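Site visit report: document handling at Stirwood, Batham

12 February 2019

Stirwood runs a records and translation office in Batham that takes in supplier literature, most of it Chinese, and turns it into indexed files for equipment buyers. The purpose of the visit was to see how page handling has been moved from clerks to arms, and what the clerks now do.

Intake is still manual. Brochures and manuals arrive in mixed bundles, are logged at the front desk, and go to the page tables in stacks. Last year the office logged 2771 items, of which 2368 went through a page table. The rest were bound too tightly or too large and were done by hand.

A page table has two arms, one from each side, with the bundle lying on a gridded cloth between them. The job is to get a page up, over and flat enough to read. 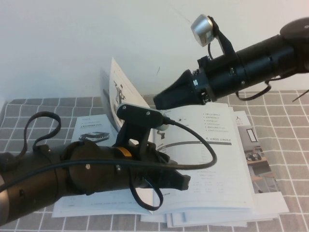

Two arms over an open manual, one page raised.

Thin coated paper is the main difficulty. Two sheets tend to come up together, and a page that has stood half open for a while keeps its curl. The operator can stop the table with a foot switch and turn the page by hand. Kim, the job-tracking software used on site, records each stop with a reason code. There were 446 in the most recent quarter, and double sheets were the largest group.

Reading is the second stage. Specification tables matter most to Stirwood's customers, who compare payload, working radius, supply voltage and the like across suppliers. Small gray type and glare are both common in this kind of print, so doubtful values are sent to a person. 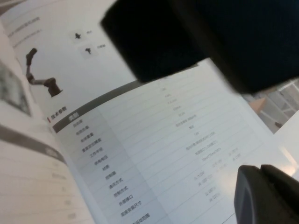
Specification page for a robotic arm; the heading reads 技术参数, "technical parameters."

The checking queue is where the jobs have changed. Clerks used to turn, scan and key in the same shift. They now spend most of it at a screen, confirming values against the page. Two of them told us the wrist pain from page turning had eased but that eye strain had taken its place. Screen time is now capped at 90 minutes before a change of task. The pay grade for checking is one step above the old scanning grade, and it requires a reading test in technical Chinese. Not all of the former scanning staff passed. Those who did not were moved to intake.
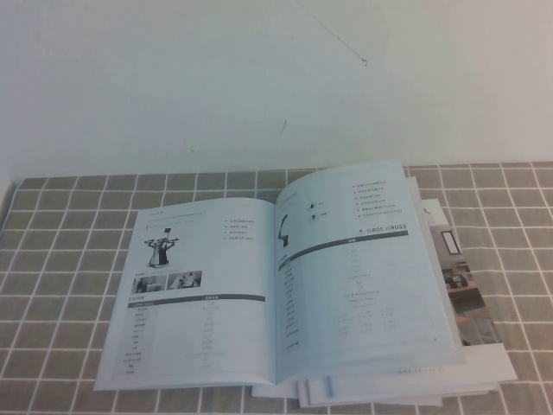 Flovetti, the integrator, holds the service contract and visits every second month. Small adjustments, such as grip force and page angle, are made by the operators themselves after a short course. The operators asked for this after the first months, when each change meant a service call.

Two points were left open. The office has no agreed figure for checking errors late in a shift, and the reason codes do not separate curled pages from double sheets. Stirwood intends to split the code in March and run a sample of 200 items against it. We have asked for the results.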